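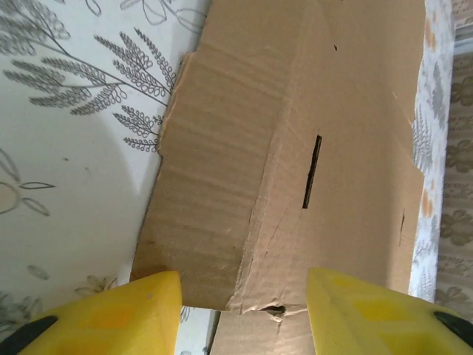
I had meant to write up the club's summer in one go, sometime in July, with a cup of tea and all my notes in order. My notes are in three different bags and one of them may be in my sister's car, so you are getting the part I remember best, which is the cardboard.

For anyone new around here, I help out with the after-school robotics club at Hutley, and have done since my own two were in it. They've both moved on to other things (one to the trombone, heaven help the neighbors) and I somehow stayed. Freya Ellwood runs it. She teaches eighth grade science and has the patience of a heron, and I do the snacks, the tape, the lost jackets, and more and more of the actual robot than I ever expected to.

This year's project is folding. The kids picked it themselves back in the spring, after a long and fairly loud meeting in which the other choices were watering plants and sorting Halloween candy. The arm has to take a flattened carton and fold it along its crease, and then, if all goes well, do it again with a different one. It sounds like such a small thing! I fold boxes without looking at them, usually while talking on the phone. But a grown person's hands are doing an awful lot in there that we never notice, and I have spent a good part of my summer finding out how much.

We started with brand new cartons, and for a couple of weeks everyone was very pleased. New cardboard is stiff and behaves the same way every time. Then Eulalia Ibarra, who is thirteen and will be running something large one day, brought in a stack of old ones from her family's recycling and said we ought to be using these, as these were what people really had at home. Oh, the groaning. She was right, of course, and we all knew it.

Old cardboard is a different animal. It has a softness along the crease where the paper has rubbed and wrinkled, and the edges get ragged, and there are slots and little slits and torn places in the panels that a finger can catch in. The sheet that's been giving us the most trouble has all of those at once. The crease goes rough and pale toward one end, and there's a small torn hole right beside it, puckered up around the edges, and naturally that is just where everybody wants to push. One of the boys calls it Gratau, after a town in a story he's writing where nothing ever works. The name has stuck so well that Freya wrote it in the log.

The log, by the way, is my favorite thing about this club. Every try goes in, good or bad, with a few words from whoever was driving. By the end of August we had 70 tries written down on old cardboard, and 8 of them were what the kids agreed to call a proper fold. I thought they'd be discouraged by that. They were thrilled. They'd made a chart of where each fold went wrong, and most of the trouble came from starting too close to the soft end of the crease, and once they saw it laid out like that they couldn't wait to get back to the table. I got home late for supper three evenings running.

I should say something about the tablecloth, as it's mine. It's the white one with the ferns and leaves drawn on it that I used to save for company. We put it down the first week because the tabletop was so shiny that the arm's camera kept getting confused by the glare, and I said I'd bring in something plain. Well, it was the nearest one in the cupboard, and plain it isn't, but the kids found that they liked it. If the program can tell a piece of cardboard from a fern, Eulalia says, it can tell it from most things. I've given up any hope of getting it back for Thanksgiving.

We had our first meeting of the school year on 2nd September, with four new faces, all sixth graders and all very quiet until the pretzels came out. Freya had each of them fold a carton by hand with their eyes shut and tell the rest of us what their fingers were doing. I'd recommend it to anyone. I tried it that night in the kitchen and discovered that I hold one side still with my wrist, and I had no idea.

The regional show is in November, over at Heywood, and before then we need a better way of finding the crease and a gentler way of pressing on it. The pressing is what I think about in the car. I've also been asked to collect more old cardboard, so if you live nearby and have any that's worn and bent and a bit sorry for itself, please save it for me. I'll come by for it on my way home from work, and I'll probably have pretzels.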